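Speaker notes – "Reading the Packet: How Food Boxes Talk to Shoppers"
Stidlow Public Library, downstairs room, Saturday, July 15, 2023
Talk runs 50 minutes, then questions. Slides advance on the left button.

## Before starting

- Check the clip mic. Last time the battery died halfway through.
- Water on the lectern, not next to the laptop.
- Handouts go on the chairs at the back first, so people fill the front rows.
- Wait for the reading group upstairs to finish. They usually let out a few minutes after the hour.

## Opening (slide 1, title)

Good morning. Thanks for coming in on a Saturday.

I spent a good part of my working life laying out packaging for small food companies. Most of it was dull work. I moved ingredient lists two millimeters to the left, found room for a second bar code, and argued over the size of a net weight. But I came away unable to walk down a grocery aisle without reading it, and I'd like to pass a little of that habit on to you this morning.

I'm going to talk mainly about cookies, crackers and tea. Those are the shelves where the old tricks are easiest to see. I won't be saying much about nutrition. There are better people for that, and the library has a shelf of their books near the front desk.

PAUSE. Ask who did a grocery shop this week. Most hands go up. Ask who can name the main color of the cracker box they bought. Usually far fewer.

## The tin came first (slides 2 to 4)

For a long time, cookies and crackers were sold loose. The storekeeper had a barrel or a large tin, and you asked for a weight of them. They came home in a paper bag. If they were stale, you took it up with the storekeeper.

Once makers began to pack their own goods, two things changed. The maker's name reached the kitchen table, and the wrapper had to do the talking that the storekeeper used to do. It had to say what was inside and why you should want it.

Decorated tins were the luxury end. People kept them for buttons, nails, letters. I would bet that half the people here have a cookie tin at home with sewing things in it. (This gets a laugh. Let it finish.)

Folding cartons were cheaper and lighter, and they packed flat before filling. The cost was strength. A carton protects from light and a little crushing, and the inner bag or tray does the rest. Keep that in mind when we get to the part on waste.

## Pattern as a place (slides 5 to 7)

Some patterns have become a kind of address. Put a blue willow design on a tea box and people think of a certain sort of kitchen. Gingham suggests jam, picnics and a farm stand. Tartan suggests Scotland, and by extension butter, shortbread and winter holidays.

None of these tell you where the food was made. For that you need the small print, and even the small print can be slippery. "Packed in" and "made in" are different claims, and "traditional recipe" is hardly a claim at all.

I did a job once for a company called Vurmont. They wanted plaid on a line of oat crackers baked in an industrial park with no Scottish connection of any kind. I drew three plaids for them. They picked the reddest. Sales were fine, and as far as I know no customer ever wrote in to ask about it.

Red matters here as well. It shows up from a distance, it holds up under store lighting, and it goes well with the golden brown of baked things. Green plaid looks handsome on a proof and tends to make a cookie look gray. You can fix that with a cream panel behind the food picture, but then you lose some of the pattern.

With a tartan box, the pictures of the food can go straight onto the plaid. Chocolate chip cookies, round and golden brown, stand out against dark red and black stripes, and they can be repeated on the narrow side as well as on the long face. A shopper then gets the message whichever way the stock clerk has turned it.
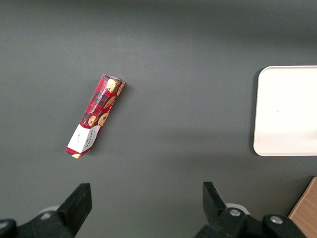

## The picture of the food (slides 9 to 11)

Go to slide 9. Say nothing for a few seconds and let people look at it.

Food pictures on boxes do one of three jobs.

1. They show the product as you would find it on opening the box. Crackers are often done this way.
2. They show the product in use – cereal with milk, crackers with cheese. There is usually a line nearby reading "serving suggestion." It is there to say that the cheese isn't included.
3. They show the product as an ornament, scattered or stacked, often larger than life. Cookies get this treatment more than almost anything else.

The third kind is where I spent most of my hours. You start from one good photograph of one good cookie. The baker sends a case, and out of that case perhaps a handful are worth shooting. Chips need to be visible on top, well spread, with no burned edge. Then you turn the photograph a few degrees each time it appears so the repeats don't jump out. People still spot them. Children are very quick at it.

If someone asks whether the food is real: in my experience, yes. We used the real product for anything pictured on its own box. We did choose the best ones, and we lit them kindly.

## What goes where (slides 12 to 14)

Hand out the blank cartons now. One for each pair.

Ask people to fold the carton and mark where they would put these items:

- the product name
- the net weight
- the ingredients
- the allergen line
- the date stamp
- the bar code

Give them five minutes. Walk around. Don't correct anyone yet.

Points to make afterward:

- The date stamp needs an unprinted or pale patch, and it has to fall where the line can reach it. Plants prefer an end or a flap. Designers dislike it there and usually lose the argument.
- Bar codes need quiet space on both sides. A busy pattern has to stop well short of them.
- The allergen line should be next to the ingredients. I have seen it wrapped around a corner. That should never have left the proof stage.
- The product name often has to appear on more than one face, in case the store shelves the box on its side.

If the group is slow to start, tell the Dundia story. Dundia was a tea line with a run of 600 cartons printed before anyone saw that the steeping time was on the glue flap. It was readable only if you tore the box apart. The cartons were used anyway, with a sticker on the lid, and I put on a good many of those stickers myself.

## Box and contents (slides 15 and 16)

This is the part people have opinions on. Leave room for them.

Empty space in a package has several causes. Some of it is settling, as with cereal. Some of it is protection, as with a tray that keeps sandwich cookies from breaking. And some is there so that the box looks like more. It is hard to tell these apart from the outside. The net weight is the honest number on the box, and the unit price on the shelf tag is more useful still.

Shrinking packs work the same way. The face of the box stays as it was and the depth is reduced. Shelved face out, it looks identical. I worked on two of those and didn't enjoy either one.

On waste, keep it short. Plain carton goes in the paper bin here in town. Cartons with a foil finish or a plastic window are trickier, and the rules on the town leaflet have changed before. Tell people to check the current one at the front desk.

## Things worth keeping (slide 17)

The library's local collection has a box of labels and flattened cartons from the Ní Chonaill bakery, which used to stand near the rail yard. They can be seen on request. The earliest ones are single color with hand-drawn lettering, and the later ones have photographs that have faded toward blue. If you have anything from the same bakery in an attic, the desk would be glad to see it, even if it is torn.

Advice for anyone starting to save cartons:

- Brush out the crumbs first. Bugs are a bigger threat than light.
- Open the glued seam gently and store the carton flat.
- Write the date you bought it in pencil on the inside.
- Keep the dull ones too. Everyone saves holiday designs, and plain crackers are hard to find later.

## Questions

Likely ones:

- *Do colors mean flavors?* Often, within one country. Chips and crisps are the usual example, and they don't match from one country to the next.
- *Is the store brand the same food?* Sometimes. I can't say which, and the box won't tell you.
- *Are you giving this talk again?* There will be a second one in September, on jars and bottles. Sign-up sheet is by the door.

Collect the blank cartons and the pencils. Turn off the projector at the wall switch.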